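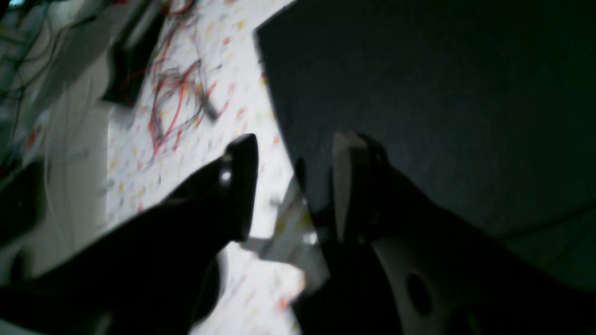
Contents Previous Next Glossary Index

Chapter 6
Reading the Guest Book

Pull any guest book off the shelf of a vacation cottage and you are holding one of the best teaching tools in the lodging business. We love these books! People write in them on the last morning, bags half packed, and they tell you things they would never put on a survey card. They mention the stiff back door, the owl, the bakery that opens early, the pan they wished they'd had.

In this chapter you will learn to read those pages the way an owner should. Our main case is Hostis, a lakeside group of cottages near the town of Trultier. Over several seasons its guests left 490 signed entries, and we have worked through every one of them.

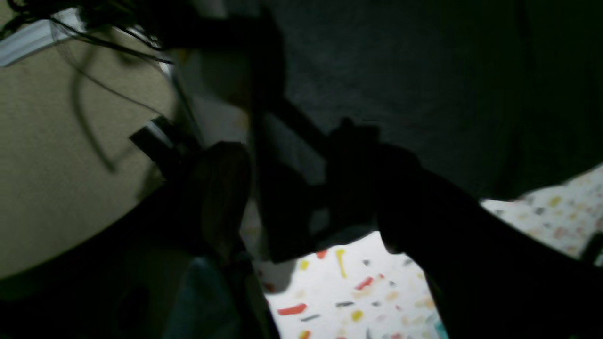

Ghazala Awan remembers that she used to skim the entries for compliments and put the book back, and that it took a slow September for her to sit down and read one from cover to cover. By the end she had a page of repairs and a new welcome note.

Her welcome note turns up again in Section 6.3, so keep it in mind. First we need a way to sort what guests say. Of the 490 entries, 141 mention the kitchen and only 26 mention the television (a surprise to the owners, who had just bought new ones). Counting like this is easy and a lot of fun, and you can do it with a pencil.

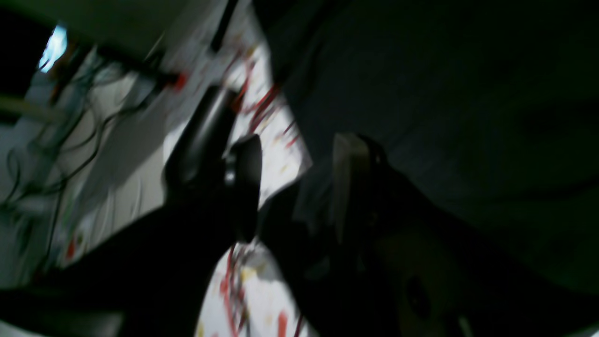
Figure 6.1 Black gripper at center-left, with a second dark mechanism to its right.

Counts have limits, though. A family that stayed in the rain writes a different entry from one that swam every day, and a short "Lovely, thanks" may hide a cold shower. Look at who was traveling, how long they stayed, and what time of year it was. Then read the entry again.

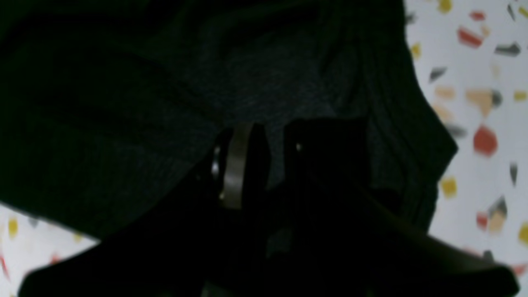

Once you have done that, compare the cottage with its neighbors. Dila, the smallest house in the Hostis group, gets the warmest entries of all, and most of them talk about the porch. What would you do with that if you were writing next season's listing? Try a first draft now, before you read Section 6.1, and save it. You will be rewriting it at the end of the chapter.

Key terms: entry, theme, repeat guest, welcome note, season effect

Related chapters
Chapter 4: Photographs and Floor Plans
Chapter 5: The Welcome Basket
Chapter 7: Answering a Complaint
Chapter 8: Pets, Porches and House Rules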